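Kitchen and Pantry Assistant, part-time
Stellwood shared kitchen
Posted 10/21/06

Stellwood is looking for a part-time kitchen and pantry assistant. The job is mostly putting things where they belong, washing and refilling containers, and keeping the counters fit to work on. There is very little cooking. If you are looking for a line cook or prep cook position, please see the separate listing from Plurnmont, which runs the cafe downstairs and does its own hiring.

The kitchen is shared by the tenants of the Stellwood building. People come in to make breakfast, pack a lunch, mix a drink, or store food for the week. Things get left out. By early afternoon the counter along the back wall has usually collected a mix of jars, glasses and bottles, and part of the assistant's day is going through that row and deciding what is food, what is dishes, and what belongs to somebody.
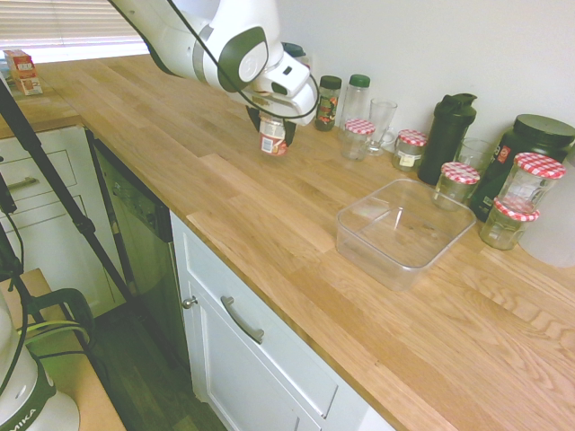 Back counter: jars with gingham lids, glasses, a shaker bottle and a tub along the wall.

What the work involves

Clear the counters twice per shift. Items go back to the shelf, the refrigerator, the sink or the recycling. Yogurt and other chilled items are put away first. Anything without a name or a date goes on the holding shelf, and the assistant writes the date on a piece of tape and sticks it to the item.

Wash and dry the glassware. Drinking glasses and mugs are washed by machine. The jars with the red-and-white lids are washed by hand, and the lids are dried separately before they go back on. Please do not stack jars while they are damp.

Refill the small jars. We buy spreads and dry goods in larger containers and keep them in jars for daily use. Each jar gets a label with the contents and the date it was filled. Old labels come off completely before a new one goes on. You will be shown how we do this.

Keep the spices in order. Spice bottles stand together with the labels facing out. When one is getting low, add it to the shopping list on the pantry door.

Look after the pitchers and bottles. They are emptied, washed and left open to dry at the end of the day. Shaker bottles are personal property. Rinse them if they have been left in the sink, then put them on the tenant shelf. The same goes for protein and supplement tubs, which should be closed tightly and never combined, even if two look alike.

Wipe and oil the worktop. The counter is oak butcher block and it marks easily. It is wiped down with a damp cloth, dried right away, and oiled on a schedule. No bleach, no scouring pads, no standing water. If you find a ring or a burn, report it and leave it alone. Sanding is done by Leitner, the firm that installed the counter.

Check in deliveries. Small grocery orders arrive in the morning. The assistant checks them against the order sheet, puts cold items away and breaks down the boxes. 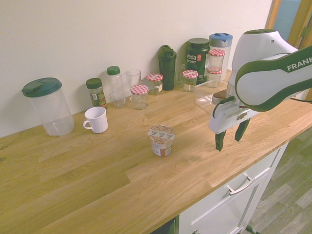

Oak worktop with pitcher, mug, spices and jars at the back.

Hours and pay

The position is two shifts a week, seven hours each, with a paid meal break. The shift starts at 8 in the morning. Shift days are set by agreement and stay the same from week to week. Extra hours come up in January, when the full pantry is emptied and inventoried, and these are offered to the assistant first. Pay is hourly and is discussed at the interview. Aprons and gloves are provided. You will need your own closed shoes with a non-slip sole.

What we ask for

You should be able to stand for most of a shift, lift a full grocery box, and read small print on labels. You should be comfortable working in a room where other people are coming and going and will sometimes ask where their things are. Experience in a school kitchen, a hotel pantry, a grocery store or a similar place is useful but not required. A food handler's card is required by the end of the first month. If you do not have one, we will pay the fee.

Several of our tenants have food allergies, including nuts and dairy. The assistant has to follow the separation rules for cloths, spoons and jars every time. This is covered on the first day and again after two weeks.

We are not able to offer this position to anyone under 18.

Building access

Everyone who works in the building carries an Ident card, which opens the side entrance, the kitchen and the supply closet. Cards are issued on the first day. Please bring a photo ID. A lost card must be reported the same day.

How to apply

Send a short letter and a list of your previous jobs, paid or unpaid, to Aigars Grīnberga, kitchen manager, at the Stellwood front office. You may also leave it at the desk in an envelope marked "Pantry." Tell us which days you can work and when you could start. A resume is fine but you do not need one.

Applicants we would like to meet will be asked to come in for an interview and a short paid trial in the kitchen. During the trial you will clear and wipe one counter, wash a set of jars and label them. Wear something you can work in.

The position is open until filled. Letters are read in the order they come in, and everyone who applies will get an answer. Please do not call the cafe about this job. The staff there do not have information on it.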